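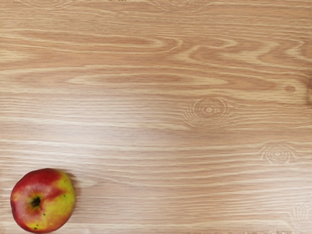

Right, I promised a thread on how I look after the apple cell at Fullier, so get a cup of tea, it's a long one and I'm going to go on about suction cups.

For anyone new: I keep the pick-and-place cell going on line two at the Ellby packhouse. Apples come down a belt, the arm lifts them one at a time and puts them in moulded trays. It's a delta robot, so three skinny arms hanging from a frame, all meeting at one little plate in the middle. Everyone calls the cell Raju. That was the name on the first crate and it stuck.

Monthly service today. I start with the cell stopped, the padlock on the isolator, and the air dumped. I watch the gauge go down to zero with my own eyes every single time. I've had a valve stay stuck with pressure behind it and I did not enjoy finding out!

Cups first. Raju wears one big soft bellows cup, the food-safe silicone kind, and it's the bit that wears out. You're looking for little splits in the folds, and for the lip going shiny and stiff. Pinch it, let go, see if it springs back. If it sulks, it's going in the bin.

This month's cup had a split on the second fold you could only see by stretching it over your thumb. It had done its time, mind you. I change them every 17 shifts now whatever they look like (used to leave it until the dropped fruit started, and then you're changing it in the middle of an order with the packers all staring at you).

Apples are a pain to grip, by the way. People think round = easy. They're not round! They lean, they've got a dip at each end, and if the cup lands over the dip it can't seal and you get a lovely hissing noise and no apple.

So the camera has to find the dip and tell the arm to go for the shoulder. Look at the apple at the top of the thread. It's lying tilted with the blossom end facing up and a bit to the left, that dark puckered spot. Go straight down on the middle of that fruit and you're far too close to the hollow. You want to come in over on the yellow-green side, where there's more smooth skin to land on.

And look at the colour on it. Red along the top, yellow-green to the right, then a thin bit of red again at the bottom. If you teach the vision "apple = red thing" it'll chop that fruit in half and aim for the middle of the red half. Ask me how I know. (First week. Apples everywhere.)

It's a rendered one, the apple. We use the Jevatura software to make practice pictures and I run a batch through the vision after every service, before any real fruit goes near the belt. The set is 2,000 pictures. Takes less time than my lunch.

What I like about the rendered ones is you can be mean. That wooden top is horrible to work on, all wavy grain, and there's a big knot right of the middle with rings round it like a target. Then another ringed one lower down to the right. Round thing with a little core near the centre, sound familiar? The old settings used to wonder about knots like those. Our belt is plain blue and much kinder, but if it copes with the wood I stop worrying about a leaf or a wet patch.

Shadow's the other one. See the soft grey on the right of the fruit? If that gets counted as apple, your centre slides over to the right, and the cup comes down on the edge and skids off. I check the outline it draws against the skin, and if it's fat on one side I go and look at the lights before I touch a single setting. Nine times out of ten it's a dusty light cover.

Which brings me on to cleaning. Lens and light covers get the soft cloth and the proper spray. Not blue roll! Blue roll scratches. I have hidden the blue roll from the night shift and they have found it again.

Then the vacuum filter. Little clear bowl on the side of the frame, unscrew it, tip out the fluff. You get bits of leaf, stalk, and a sort of waxy grey paste that I try not to think about. New element in, o-ring wiped, a tiny smear of food-grade grease, hand tight. If you use a spanner on that bowl I will know and I will be upset.

Arms next. Wiggle each ball joint and feel for play. They should move like butter with no click. One of the springs between the lower rods had gone a bit tired this time so I swapped the pair, don't do just the one or it pulls unevenly and the plate wobbles at speed.

Hoses: follow the whole run with your fingers from the pump to the plate. I found a rub mark where it passes the frame, so it's got a new clip and a bit of sleeve on it now. That one would have gone with a bang in the middle of the Bramleys.

Padlock off, air back on, home the arms, slow speed with no fruit. Then the practice set. First go it got 1,781 right and I pulled a face, that's low for us. Had a look and most of the misses were picks sitting too near the blossom end.

My own fault. I'd put the camera back after cleaning and not pushed the bracket fully onto its pin, so I'd redone the calibration with it slightly tilted. Seated it properly, did the calibration plate again, ran the lot a second time and it was back where it normally sits. I've put a paint mark on the bracket so I can see at a glance if it's home.

Then real fruit, 200 apples at half speed, me standing there with my hand near the stop button like a nervous parent. Two hissers, no drops, no bruises on the ones I cut open. Full speed after that and handed over to the packers.

Logged it all on the sheet inside the cabinet door: cup, filter, spring pair, hose clip, camera reseated. Date, initials, 30 July 2018. Please write on the sheet, people. Half my detective work is guessing what somebody did in the night.

Someone's already asked about pears. We tried pears in July last year with the same cup and I'm still a bit sore about it. Separate thread when I've got the longer cup fitted.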